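정리수납 실습 3주차 강의 노트
책상 위 소품 정리: 필기구와 투명 상자
작성 기준일 2024년 3월 31일

1. 이번 주 범위

지난주에는 서랍 안쪽을 다루었고, 이번 주는 책상 상판만 다룬다. 상판에 나와 있는 물건을 줄이고, 남는 물건의 자리를 정하는 것이 목표다. 교재는 Grerneck 실습서의 2장을 읽어 온다. 부록은 이번 범위에서 제외한다.

실습실은 408호이고 실습 시간은 90분이다. 앞부분은 설명, 나머지는 각자 책상에서 진행한다. 배점은 100점이며, 절반은 실습 결과, 절반은 기록지로 평가한다.

2. 준비물

뚜껑 있는 투명 또는 반투명 플라스틱 상자
평소 쓰는 펜 한 자루
지우개
흰색 라벨지
마른 천
기록지(Wornness 양식, 강의실 앞에서 배부)

상자는 펜이 들어가는 길이면 된다. 펜이 똑바로 들어가지 않으면 대각선으로 눕힌다. 새로 살 필요는 없고 집에 있는 것을 가져와도 된다. Brunet 상자를 빌릴 사람은 수업 시작 전에 신청한다.

3. 상판 비우기

모든 물건을 의자나 바닥의 바구니로 옮긴 다음 상판을 닦는다. 나무 상판은 결 방향으로 닦는다. 연필 자국처럼 보이는 선은 나뭇결과 섞여 잘 안 보이므로 옆에서 비스듬히 확인한다. 자국은 지우개로 먼저 문질러 보고, 남으면 그대로 두고 기록지에 적는다. 세제는 쓰지 않는다.

전선 구멍이 있는 책상은 구멍 둘레의 먼지도 닦는다. 구멍 위에는 상자를 올려놓지 않는다. 나중에 전선을 빼야 할 때마다 상자를 옮기게 된다.

4. 물건 되돌리기

펜은 상자 안에 넣고 뚜껑을 닫는다. 자주 쓰는 물건은 손이 닿는 앞쪽에 두고, 상자는 주로 쓰는 손 쪽에 눕혀 둔다. 라벨은 뚜껑 모서리에 작게 붙인다. 가운데에 크게 붙이면 안에 든 것이 가려진다.
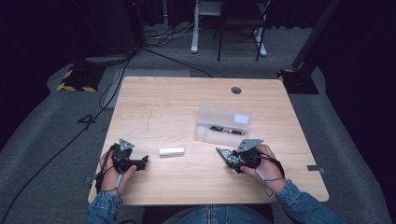 5. 상자 자리 정하기

펜이 든 반투명 상자는 책상 오른쪽에 눕혀 두었고, 라벨은 오른쪽 위 모서리 부근에 있다. 지우개처럼 보이는 흰 조각은 상자에 넣지 않고 앞쪽에 따로 두었다. 상자를 상판 모서리와 나란히 맞출지는 각자 정한다. 왼손잡이는 좌우를 바꾸어 적용한다.

자리를 정한 뒤에는 의자에 앉아 펜을 꺼내고 다시 넣어 본다. 팔꿈치가 걸리거나 몸을 일으켜야 하면 상자를 앞으로 당긴다. 바뀐 위치를 기록지에 간단한 그림으로 남긴다.

6. 과제

집의 책상이나 식탁 한 곳을 골라 같은 순서로 정리하고 기록지를 작성한다. 상판에 계속 남겨 둔 물건에는 이유를 한 줄씩 쓴다. 기록지는 다음 수업 시작 때 Hallitz 실습실 제출함에 넣는다. 6월 종합 실습에서 이 기록지를 다시 사용하므로 돌려받은 뒤 보관한다.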